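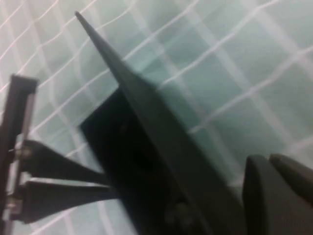

Tyyne Huttunen: Before anybody sends me another firmware file, has the bench been told that the Timar grip kit ships with two sets of finger screws and only one of them fits?

Wenceslao Tovar: We have now. Thank you. That explains one of the three open items, and I was enjoying the other theory, which was that I'm bad at screws.

Ticket 619
Product: Timar grip kit, trial unit, with wrist camera
Opened by: Wenceslao Tovar, Claltton evaluation bench
Assigned to: Refugio Huerta, Korletey support
Status: Open, waiting on vendor
Opened: 7/17/22

Problem as reported
Gripper closes, reports "object held," and is holding nothing. It does this with great confidence. Wrist camera picture is soft at the fingers, soft behind them too, and the long gray finger runs diagonally across the middle of the view. The brochure promises "a clear look at the work." We have a clear idea of where the finger is.

Log

Entry 1. Power cycled arm and gripper. Same result. Power cycled them in the other order, because the manual says the order matters, then says on the next page that it doesn't.

Entry 2. Ran the self-test 16 times. Passed every time. Closed on air after every pass.

Entry 3. Refugio asked for the force threshold. It was set to 3, the factory value. Raised it one step at a time. At the top of the range the gripper stopped claiming to hold air and also stopped claiming to hold the test block, which was in its grip at the time.

Entry 4. Wiped the lens. Picture still soft. Turned the exposure down from the default. Less smear when the arm moves, more grain when it doesn't. Will live with grain.

Entry 5. Per Tyyne, pulled the finger screws. Wrong set -- they bottom out before they clamp, and the finger rocks enough to load the sensor by itself. Swapped in the short ones. False holds down to one in the next run, with the threshold back at the factory value.

Refugio Huerta: Glad to hear it. The long screws are for the Badum adapter plate. They should have been in a labeled bag.

Wenceslao Tovar: They were in a bag. The label said "screws."

Refugio Huerta: I'll pass that on. For the camera, there is an offset bracket that moves the view off the finger. It's an optional part.

Wenceslao Tovar: Please quote it. Our trial runs to 1,000 cycles and I'd like to see what we're picking up for at least a few of them.

Still open
Remaining false hold, cause unknown.
Quote for offset bracket.
Page in the manual on power order, either one.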